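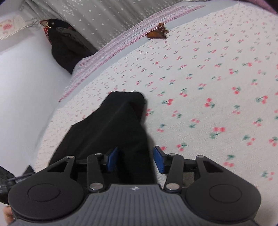
# Plimunero: bedroom laundry, hand-held set

Hello, and thanks for stopping by! Plimunero is a collection of short recordings made with a hand-held gripper in real homes, on real beds, with whatever clothes the people living there were willing to lend us. We put it together to teach Wukar, our policy model, to pick up and fold soft things.

## What you get

- 581 episodes, each one a single attempt from approach to release
- 13 homes, with the bedding left as we found it (cherry-print sheets, patterned quilts and all)
- 2 tasks: `pick_and_place` and `fold_once`
- a plain-text note with each episode, written by whoever was holding the gripper

Every episode starts with the fingertips open and empty, a little way back from the cloth. Please don't trim those opening moments if you can help it. We did in an early version, and Wukar got into the habit of closing on the sheet instead of the shirt.

## Loading

Unpack the archive next to the Dallo reader and run:

```
dallo load plimunero --split train
```

The test split holds 2 homes that never show up in training, so please keep it that way if you reshuffle anything.

## Things to know before you train

Black clothes are the hard ones. The creases don't show up well, and our notes often say "trousers or shirt?" because the person labeling couldn't tell either. We left those question marks in, and you can filter on `label_sure` if you'd like a cleaner set (though we'd gently suggest trying it with everything first).

There's some motion blur, mostly while the gripper is moving toward the cloth. Fingers show up at the edge of the view now and then, and so do walls, curtains and things hanging on hooks. Everyone who lent us a room agreed to it being shared.

## Still to do

- more towels, fewer T-shirts
- left-handed recordings
- fix the timestamps in the August batch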